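Forum > Clothes and Laundry > Denim washing, how often do you really do it

floorp
Posted 7:40 am

Ok so I need opinions. I've always washed jeans after 2 wears, sometimes 3 if I was just at home. My sister in law says I'm killing them and I should wait a month or more. A MONTH. She sticks hers in the freezer overnight instead. Is this a thing?? I have a front loader, normal detergent, warm cycle, then dryer till they're crispy. Most pairs go at the inner thigh inside a year.

Floor

arwel_i
Posted 8:05 am

Your dryer is the problem, not the washing. Stretch denim has elastane in it and heat cooks it. That's where baggy knees come from. Cold wash, inside out, hang by the hem. Zip done up or it chews on everything else in the drum.

Freezer does nothing btw. Just gives you cold jeans and less room for peas.

halima_mf
Posted 8:22 am

Agree on the dryer, disagree on everything else lol. I work in a kitchen, if I went a month you'd smell me from the parking lot. Wash when dirty, end of.

What I do with the soft everyday ones: cold, short cycle, half the soap it says on the box. Pull them out right away and give them a good snap so the legs don't dry all twisted. Then over the shower rail. 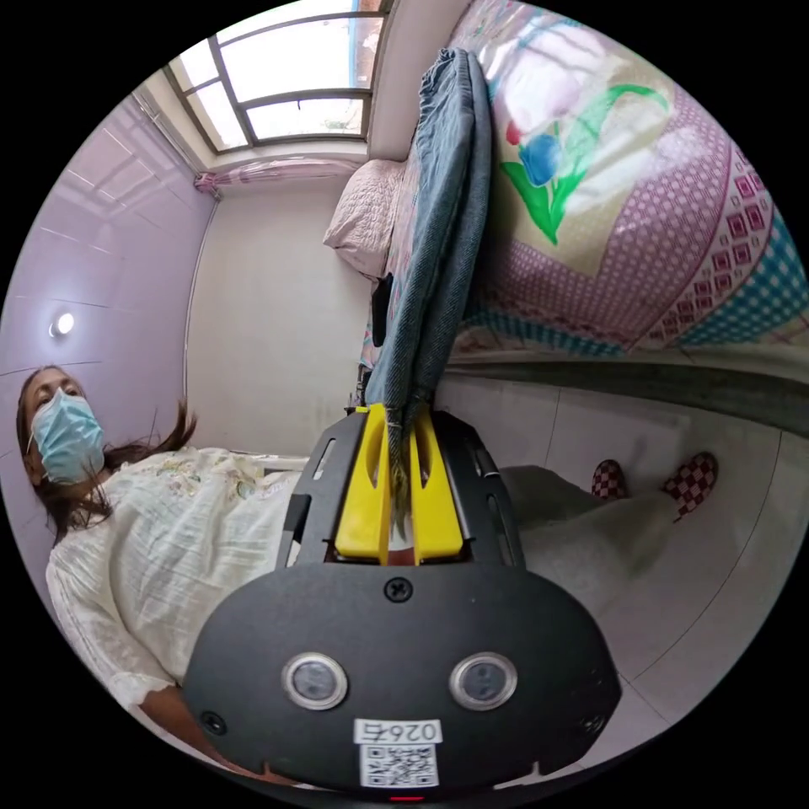 Also check the seams before they go in, not after. A loose thread at the hem is a two minute fix with a needle and then after one spin it's a whole afternoon. Learned that on a skirt I really liked.

Mieczyslaw M
Posted 9:10 am

I don't agree with half the soap. If water is hard you need the full amount or the dirt goes right back in the cloth. Here the water is terrible, kettle is white inside after a week.

Also vinegar in the rinse. My mother did it, I do it, my black jeans are still black.

arwel_i
Posted 9:18 am

Vinegar does not "set" dye, that's a myth. And it's not great for the rubber seals in the machine.

Mieczyslaw M
Posted 9:31 am

I did not say set. I said they are still black. Machine is a Dutora, older than my marriage, seals are fine.

emrysp
Posted 10:02 am

Raw denim guy here, sorry in advance. Wore one pair from Singhal every day for months before the first soak. Bathtub, lukewarm water, an hour flat, no agitating. Fades came out amazing. But that's stiff heavy stuff with no stretch, totaly different animal from what most people have on. Don't do it with pull-ons or leggings type jeans, no point.

floorp
Posted 12:15 pm

Mine are nearly all stretch so guess I skip the tub. What about ripped ones? My daughter lives in hers and every wash the holes get bigger. One pair the knee is basically a window now.

halima_mf
Posted 12:29 pm

Mesh bag!! Inside out, in a mesh bag, lowest spin you've got. Toes are worse than the machine though. Tell her to point her foot when she puts them on, mine used to go right through the hole and riiip.

If you want a rip to stay the size it is, iron a patch on the inside, a bit bigger than the hole all round, then a few stitches at both ends where it wants to run. Leave the white threads hanging, don't trim them.

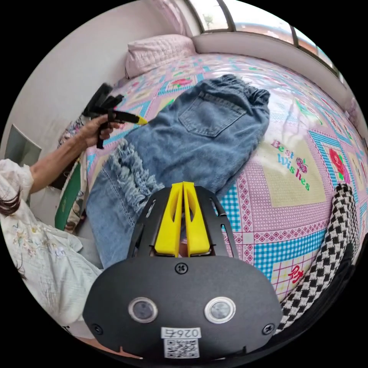
Match the patch color to the leg and you hardly see it. I cut mine from the legs of old pairs, never throw those out. Bought patches go hard after a few washes and they scratch.

emrysp
Posted 12:50 pm

Second the stitches. Glue alone lifts at the corners. I'd go with cotton thread over polyester too, poly can saw thru old denim.

arwel_i
Posted 1:04 pm

Never seen that happen. Poly is fine.

emrysp
Posted 1:11 pm

ok well I have, twice

floorp
Posted 6:45 pm

Thanks all. Plan is cold, inside out, no dryer, mesh bag for the ripped pair. Staying out of the vinegar thing. Does anybody use that Juser denim wash or is it just expensive soap? Store had it on the end shelf and I nearly bought it.

Mieczyslaw M
Posted 7:02 pm

Expensive soap.

arwel_i
Posted 7:03 pm

Finally something we agree on. Get whatever liquid for darks is cheapest, skip the softener.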